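We use cookies to remember your preferences and to see which newsletter items are read. Accept all | Manage settings

Packing morning at Clatside – come and join in!

If you walked past the hall on Friday and wondered what all the chatter was, it was us, getting the summer parcels ready. We do this every August and I look forward to it from about Easter onwards. The tables get used for tea and the real work happens on the floor, because there's so much more room down there (bring something to kneel on, the bricks are hard on the knees!).

The idea is simple. Families and older neighbours in Clatside and Mostport get a parcel of the dull but needful things that eat into a weekly shop – wipes, soap, washing powder, toothpaste, kitchen roll. We sort by kind first, then six of us work along the rows and fill the bags one at a time. Soft packs go in last so they don't get squashed under the tins and bottles. By the end of the morning we had 78 bags tied and labelled, which is our best yet, and there was still some cake left.

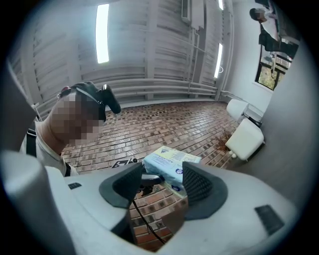
Down at floor level with one of the soft blue packs.

Myrto Mitsotakis-Vlachou has drawn up a new list for the Mostport round and it's a great improvement on the old one. Streets are now in walking order, with a note of who has a dog and who'd like a knock rather than a ring. Her route starts at the Drakos bakery and finishes by the Geltia bus stop, so if you're coming by bus you can help with the last stretch and go straight home.

The coffee morning raised £1,065, a lovely sum, and it's all going on the next two lots of parcels. Thank you to everyone who baked, bought or just came along and talked!

We're still short of a few things for next time. Unscented wipes and plain bars of soap go fastest, and we could do with more strong carrier bags, as the thin ones split at the handles. Please check that packs are sealed before you drop them off. The box is inside the side door and you can leave things there any day until 6 o'clock.

New packers are very welcome, for the whole morning or just an hour. Children can help too – they're brilliant at matching labels to bags. Come to the side door at ten and somebody will find you a row.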